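9. August 2021

Heute bin ich mit dem Bus 139 nach Gilimville gefahren und war vor allen anderen da. Den Kaffee habe ich unterwegs bei Nevano geholt und auf der Treppe getrunken, drinnen ist Essen und Trinken verboten. Gestern abend hatte ich das Kapitel über die Einzelknopfnaht noch einmal gelesen und mir zwei Sachen auf einen Zettel geschrieben: Abstand zum Wundrand und Fadenende kurz halten. Den Zettel habe ich zu Hause auf dem Küchentisch liegen lassen.

Geübt haben wir am weichen Pad, dem rosafarbenen. Der Schnitt darin ist lang und ziemlich gerade, die Ränder sind rötlich und klaffen nur wenig, wenn man nicht daran zieht. Ringsum liegt dunkles Tuch. Das hat mich erst gestört, weil der schwarze Faden darauf verschwindet, sobald er über den Rand rutscht. Auf dem Pad selbst sieht man ihn gut. Ich habe mir deshalb angewöhnt, den Faden vor dem Einstechen in einem Bogen auf die helle Fläche zu legen. Dann weiß ich, wo das Ende ist, und muß nicht suchen.

Katherine Usuga hat am Anfang eine Naht vorgemacht und kaum etwas dazu gesagt. Zwei Schlingen, dann eine in die Gegenrichtung, dann noch eine. Sie zieht flach über dem Gewebe an und nie nach oben. Bei mir kommt der Zug fast immer von schräg oben, und dann wirft sich der Rand auf. Das steht auch schon in meinem Eintrag von letzter Woche, geändert habe ich es nicht.

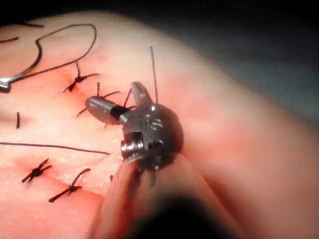
Vier Knoten mit schwarzen Enden, die Reihe am Vormittag.

Der Knoten oben sitzt auf einer Stelle, die sich etwas zusammengezogen hat. Da habe ich zu fest zugezogen. Katherine meinte, an echter Haut würde man das nach zwei Tagen sehen, am Pad sehe man es gleich, und ich solle froh darum sein. Die Enden stehen in alle Richtungen ab. Sie hätte sie gern alle zur selben Seite gelegt. Mir ist das im Moment ziemlich egal, solange der Knoten hält. Aufgeschrieben habe ich es trotzdem.

Mühsam ist die Nadel. Sie ist klein und gebogen, und sie dreht sich gern weg, sobald man sie zu weit hinten faßt. Ich habe sie lange zu nah am Fadenansatz genommen. Wenn sie dann auf das Pad trifft, kippt sie zur Seite und der Stich wird schräg. Weiter vorn gefaßt geht es besser, nur bleibt dann weniger Bogen übrig, um auf der anderen Seite wieder herauszukommen. Der richtige Punkt liegt irgendwo dazwischen, und ich treffe ihn jedes zweite Mal. Ich will morgen bewußt langsamer fassen und erst hinsehen, bevor ich steche.

Edwards hat neben mir gesessen und mitgezählt, ohne daß ich ihn darum gebeten hatte. Er hatte seine eigene Übung schon hinter sich und war gut gelaunt. Zu zweit geht die Zeit schneller vorbei, das muß ich zugeben. Er hat mir auch gesagt, daß ich beim Einstechen die Luft anhalte. Davon wußte ich nichts. Danach habe ich natürlich ständig auf meinen Atem geachtet, und die nächste Naht wurde schlecht.

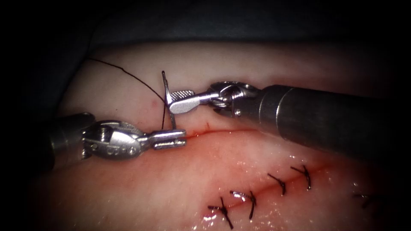
Am längsten habe ich mit der Übergabe zugebracht. Die eine Seite hält die Nadel, die andere soll bereitstehen und möglichst nichts tun, bis sie gebraucht wird. Genau das fällt mir schwer. Meine linke Hand will immer schon mithelfen und schiebt sich zu früh an den Schnitt heran, und dann ist sie im Weg, wenn die Nadel herunterkommt. Katherine hat mich die Bewegung ein paarmal ohne Stich machen lassen: Nadel senkrecht, linke Seite geschlossen und ruhig, warten, zurück. Das war langweilig, und es war das Nützlichste am ganzen Vormittag.

Mittags draußen gegessen, Brot und eine Tomate. Es war warm, auf der Bank kein Schatten. Ich habe meiner Schwester geschrieben, daß ich am Abend später komme. Edwards hat erzählt, daß er sich in Borkaron ein Zimmer angesehen hat, zu klein und zu teuer, und daß er es wohl trotzdem nimmt. Er hätte dann nur 2.000 Meter bis hierher und könnte zu Fuß gehen. Ich bleibe lieber bei meinem Bus.

Nach der Pause waren die Finger steif und die ersten Knoten entsprechend. Ich habe den Faden zu lang gelassen, bin mit der Schlinge hängengeblieben und habe noch einmal neu angefangen. Dann ging es. Man merkt es daran, daß man nicht mehr überlegt, in welche Richtung die Schlinge muß — sie liegt einfach da und man greift durch. Bei mir hält das ein paar Nähte lang an, dann denke ich wieder nach und es ist vorbei. 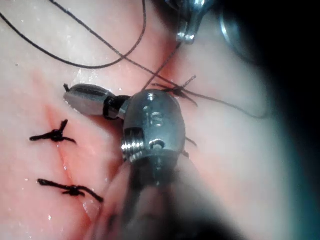
Katherine hat sich die Reihe angesehen und mit dem Abstand angefangen. Zwischen den Knoten ist er ungefähr gleichmäßig, nur brauche ich ihr zu lange, bis ich ihn gefunden habe. Das kommt davon, daß ich immer nur den einen Stich sehe, an dem ich gerade bin, und die Linie dabei vergesse. Ich soll vor jedem neuen Stich einmal den ganzen Schnitt anschauen. Mit dem Festziehen war sie zufriedener als am Vormittag. Gelobt hat sie nicht, sie hat genickt und ist weitergegangen.

Für morgen notiert:
Nadel weiter vorn fassen, aber nicht zu weit.
Flach anziehen.
Linke Seite ruhig halten.
Abstände vorher anschauen.
Atmen.

Den Zettel stecke ich diesmal gleich in die Tasche.

Um sechs war ich zu Hause. Die Augen brennen ein wenig vom langen Hinsehen, im Nacken zieht es auch. Meine Schwester hatte Suppe übriggelassen. Beim Abwasch habe ich gemerkt, daß ich den Schwamm mit zwei Fingern halte wie eine Nadel. Die Hose mit dem losen Knopf liegt seit einer Woche auf dem Stuhl, und ich habe sie auch heute nicht genäht.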